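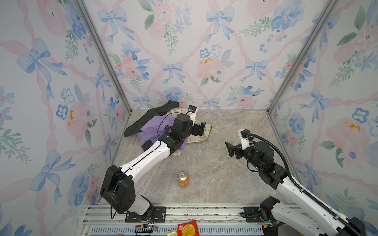
Attachment 1 - clothes pile, back left. Black one, purple one, beige print.

Ticket 3937
Subject: wallpaper lifting at floor line / clothes pile in the way / what gets washed how
Opened by: Orathai Phuthong
Site: Citville, small bay with the bow wallpaper
Priority: normal
Status: open, see last entry

Orathai Phuthong
Two things in one ticket, sorry, in a rush. First, last time I wiped the floor in there I felt the paper lifting at the bottom on the back wall, near the left corner. Could get a fingernail behind it. Can't check now, clothes are right up against that bit. Second, the clothes. Three pieces, no list with them, no bag tag. Are these the Kaewsai lot or ours? Need to know before I move anything to laundry.

Shadi Yammine
Kaewsai lot is 6 pieces and all plain as far as I know. So a print wouldn't be theirs. Check the tag number inside the collar, should be 321 if it's from our shelf. What's the beige one, pillowcase? Shorts?

Orathai Phuthong
Not sure. From the photo I can't tell you if it's a shirt or what. Black one has a sleeve so at least that's a top. Will look when I pick them up.

Vesela Ionescu
Please dont use the Erkonine spray on the paper if it's lifting. Did that on the other wall in October and the pink went blotchy, you can still find the spot if you know where. Dry cloth only. For the paste I have half a tub of the Vistance stuff, lid was left loose so might be skin on top. Peel it off, underneath is fine.

How I did it last time:
Clothes out first, all of them.
Dry cloth along the floor line.
Lift the loose bit only as far as it wants to go. Do not pull.
Thin paste, small brush, press from the top down.
Leave overnight. Nothing leaning on it!!

Match up the ribbons before you press. The lattice shows it right away if the paper slides even a little, the diagonals stop meeting and it looks awful.

Usa Chaiyaporn
Adding what I've got on the clothes. Second attachment has the lettering.
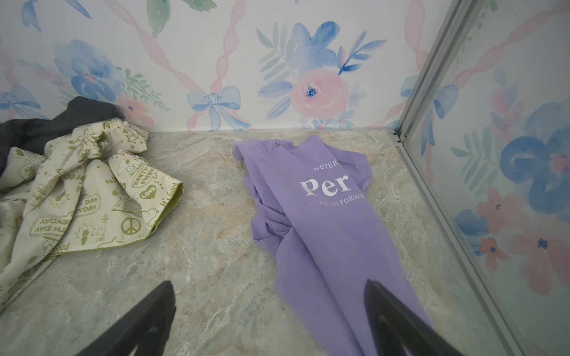
Purple is a T-shirt, white text on it, NEVER and then a big "Per" and the rest goes into the fold. Line under that starts WE GO FORWA. Forward presumably. Cream one has olive green cartoons all over, EARTH DAY, EVERYDAY, a peace sign, a heart with LOVE in it, a dog. Gathered elastic edge on it so Shadi, I'd say not a pillowcase, but somebody open it out before we write anything down. Dark one I can't say anything about, charcoal maybe.

Also a few faint darker marks on the purple, toward the top end by the wall. Could be nothing, could be shadow. Look at it before it goes in the wash, if it's paste or grease it needs doing by hand first.

Shadi Yammine
OK so none of that is Kaewsai. They don't have anything with writing. Put it down as ours, pending tag.

Hertta Leinonen
Wash split, please stick to it:
Purple - cold, inside out, the print cracks otherwise. On its own the first time.
Dark one - with darks, after someone checks if it's black or charcoal bc we have both on the list and I'm tired of guessing.
Cream print - cold, gentle, no dryer. Elastic went slack on the last thing we had with a gathered edge and I had to write off the whole line, item 146.
No softener on any of it.

Orathai Phuthong
Got it. So order is: clothes out, tags read, marks checked, then wall. Do I fold or just basket them?

Hertta Leinonen
Basket. Fold after. No point folding dirty.

Vesela Ionescu
Also check behind where the dark one is touching the wall. If the paper is lifting there the cloth may have caught the edge, so lift it straight up and away, dont drag it along the floor.

Orathai Phuthong
Will do. Cant get to it till after lunch. Where is the small brush?

Vesela Ionescu
Second drawer, in the jar with the scissors. Rinse it before AND after pls.

Open items
Tag numbers, all three pieces - Orathai
Marks on purple tee, wash by hand or not - Orathai, then Hertta
Black or charcoal - whoever gets there first
Paper at floor line, back left - Orathai, paste from Vesela
Update item list once tags are in - Shadi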